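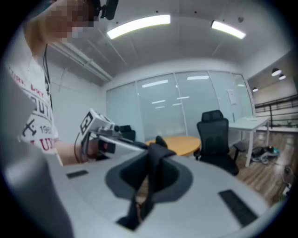

Umzug ins kleinere Büro, Teil zwei

September 2022

Der Mietvertrag in der alten Etage läuft aus, und wir ziehen mit der Firma zwei Straßen weiter. Statt 90 Quadratmetern haben wir dann 57. Das klang auf dem Papier schlimmer, als es ist. Die Hälfte der Fläche stand ohnehin voll mit Ordnern, die keiner mehr aufschlägt.

Angefangen habe ich mit dem Archiv. Rechnungen und Buchungsbelege müssen zehn Jahre aufbewahrt werden, Geschäftsbriefe sechs. Was älter war, ging an Rarkby zum Schreddern. Die haben 28 Kartons abgeholt, der Fahrer wollte sie allerdings nur von der Bordsteinkante mitnehmen. Also haben Jianhua Mao und ich einen Vormittag lang geschleppt. Der Aufzug war mal wieder außer Betrieb.

Für den Umzug selbst lagen zwei Angebote vor, eines von Brakus und eines von Lu. Brakus war günstiger, rechnet aber jede angefangene Stunde voll ab und bringt keine Kisten mit. Wir haben uns für Lu entschieden. Festpreis, Halteverbotszone inklusive.
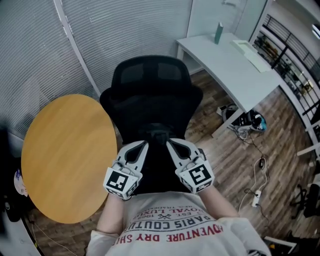
Schwieriger ist der Internetanschluss. Beantragt habe ich ihn im Juli, der Techniker kommt frühestens im Oktober. Bis dahin läuft alles über einen Mobilfunkrouter – für Mails reicht das, für die Datensicherung über Nacht eher nicht. Die Platten nehme ich so lange abends mit nach Hause.

Die Schreibtische bleiben, der große Besprechungstisch passt nicht durchs neue Treppenhaus. Ich habe ihn gemessen, zweimal. Wer ihn haben möchte, kann sich melden, Selbstabholer bevorzugt.

Offen sind noch der Nachsendeauftrag, das Klingelschild und die Adressänderung bei der Bank. Die Zeiterfassung in Jister muss ich auch umstellen, dort hängt der Standort an jedem Projekt einzeln. Die Schlüsselübergabe ist in 7 Tagen.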